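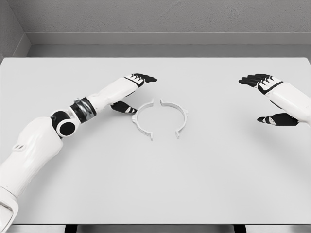 Two white ring halves on a tabletop, with a robotic hand to either side, in a computer rendering.

The watercolor retreat at Plosness costs $1,298, and the lunches are good. I went for four days in August 2024 to find out what else the money buys.

It buys, mostly, other people's nerve. There were 20 of us in a converted grain store, all painting the same strip of river from the same printed study. Markos Rallis, who has run the place since he quit teaching high school art, moved between the easels saying "looser" in a voice that made me grip the brush harder.

His method is called Hollon, after the village where he worked it out. You wet the paper, lay in three colors and leave the room. I asked him how it differed from the wet-in-wet painting in any library book. "The leaving," he said. He sells a workbook on the subject.

By the second afternoon the walls were hung with rivers I couldn't tell apart. Mine was third from the door, I think. Adelino Simões, a retired bus driver on his fifth visit, had done his in purple and was told to try again in blue. He did - and then painted another purple one after supper.

I don't doubt that people leave happy. The guest book says so for page after page. But happiness is an odd thing to grade a painting class on, and when I asked Rallis whether anyone had gone on to make pictures of their own, he talked about the December session, which is already full.

Simões has booked it. He's bringing his own paper.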